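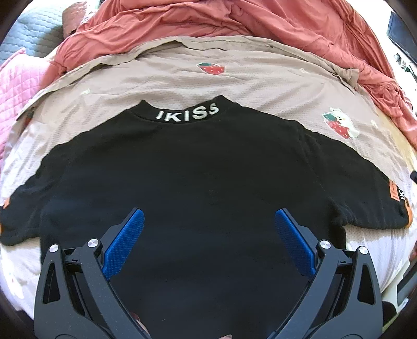

Adeck startet Rücknahme für getragene Kleidung - alle 20 Filialen machen mit

27. Mai 2023. Ab sofort nimmt der Textilhändler Adeck in allen 20 Filialen gebrauchte Kleidung zurück. Egal welche Marke, egal wo gekauft. Abgabe an der Kasse oder am Sammelbehälter im Eingangsbereich, kein Kassenbon nötig. Pro volle Tasche gibt es einen Gutschein über 2 Euro, einlösbar beim nächsten Einkauf.

Vorausgegangen ist ein Test in zwei Filialen, gestartet im Januar. Ergebnis: 2.056 Kilogramm Altkleider, davon 645 Kilogramm direkt wieder verkaufsfähig. Mehr als erwartet. Vor allem T-Shirts, Strickpullover und Kinderjacken kamen in gutem Zustand zurück, bei Jeans war der Anteil deutlich geringer.

Sortiert wird beim Partnerbetrieb Edico. Dort wird jedes Teil von Hand geprüft - Nähte, Reißverschlüsse, Flecken, Geruch. Was tragbar ist, geht gewaschen in den Verkauf unter der neuen Eigenmarke Erell. Die ersten Erell-Ständer stehen bereits in den beiden Testfilialen, die übrigen Häuser folgen nach und nach. Preise je nach Teil, ausgezeichnet wird mit grünem Etikett. Umtausch wie bei Neuware, also mit Bon und innerhalb der üblichen Frist.

Nicht mehr tragbare Stücke übernimmt die Firma Ivanyshyn. Baumwolle wird dort zu Putzlappen geschnitten, Mischgewebe gerissen und zu Dämmmaterial verarbeitet. Ein Rest bleibt und muss entsorgt werden. Den genauen Anteil will Adeck nach dem ersten vollen Jahr veröffentlichen.

Was angenommen wird: Oberbekleidung, Hosen, Röcke, Kleider, Jacken, Schals, Mützen, Bettwäsche und Handtücher. Bitte gewaschen und trocken, am besten in einer verschlossenen Tüte. Kleine Löcher oder fehlende Knöpfe sind kein Problem.

Was nicht angenommen wird: Unterwäsche, Socken, Schuhe, Kissen und Decken mit Füllung, Teppiche, stark verschmutzte oder nasse Ware. Schuhe sollen später dazukommen, ein Termin steht noch nicht fest.

Wichtig für Kundinnen und Kunden: Taschen vorher leeren. In der Testphase fanden sich Schlüssel, Fahrkarten und mehrere Ohrringe in der Sortierung. Fundstücke werden an die jeweilige Filiale zurückgeschickt und dort aufbewart, eine Haftung übernimmt Adeck nicht.

Größere Mengen, etwa aus Haushaltsauflösungen, bitte vorher in der Filiale anmelden. Der Platz im Lager ist begrenzt, vor allem Samstags. Gutscheine gibt es maximal für zwei Taschen pro Person und Tag. Nicht mit anderen Rabattaktionen kombinierbar, keine Barauszahlung.

Adressen und Öffnungszeiten aller Filialen hängen an den Kassen aus und stehen auf der Internetseite von Adeck. Presseanfragen an die Pressestelle, Bildmaterial auf Anfrage. Abdruck frei, Belegexemplar erbeten.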